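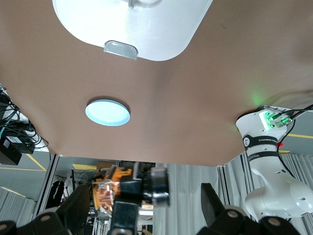 Section 3. Fitting and Setting Up the Suswood Ceiling Light

Read this section to the end before you begin. The steps apply to the round Suswood ceiling light, supplied with a mounting plate, a driver and a wall control. If you have the pendant version, go to Section 4.

CAUTION: Turn off the lighting circuit at the breaker panel before you touch any wires. A wall switch in the off position does not make the wires safe. Check them with a voltage tester.

Before you start

You will need a stepladder, a drill, a Phillips screwdriver, a wire stripper, a pencil and a voltage tester. The screws in the small bag are for wood joists. For plaster or drywall without a joist behind it, buy anchors rated for the weight printed on the carton.

Keep the fixture at least 11 inches from any wall, cabinet side or curtain track.

Fitting the mounting plate

1. Turn the outer ring of the fixture counterclockwise and lift the mounting plate away. Set the fixture face up on a folded towel.

2. Hold the plate over the electrical box with the word UP toward the door of the room. Mark the screw holes with the pencil.

3. Drill the holes. Vacuum the dust before going on, as it will otherwise end up behind the diffuser.

4. Feed the supply wires through the center opening and screw the plate to the ceiling. Tighten the screws by hand. A power driver can bend the plate, and the ring will then not close.

Note: On a paneled ceiling, drill a pilot hole first and stop as soon as the screw head sits flat.

Connecting the wires

5. Strip the ends of the supply wires to the length shown on the driver label.

6. Join the ground wire first, then neutral to N and the switched line to L. Pull each wire gently to check that it holds.

7. Fold the wires into the box. No wire should lie between the plate and the ceiling.

CAUTION: Do not connect this fixture to an older rotary dimmer. Use the wall control supplied, or a control from the Hermans list in the back of this manual.

Closing the fixture

8. Lift the fixture to the plate, line up the notch on the ring with the arrow, and turn clockwise until it clicks.

9. Turn the breaker back on. Press the wall control once. The light comes on at its factory brightness.

Setting the brightness

10. Press and hold the wall control until the light blinks 2 times, then let go.

11. Tap the upper half to raise the level or the lower half to lower it. The highest setting is 845 lumens.

12. Wait until the light blinks again. The level is now stored and stays stored after a power failure.

If the light does not come on

Check the breaker, then check that the ring is fully closed – the fixture has a contact that cuts the power when the ring is open. If it flickers at low settings, raise the level one step and store it again.

For spare rings and diffusers, write to the Kundumura parts desk in Skuvulcombe and give the number on the driver label. Drivers are replaced as a complete unit and must not be opened.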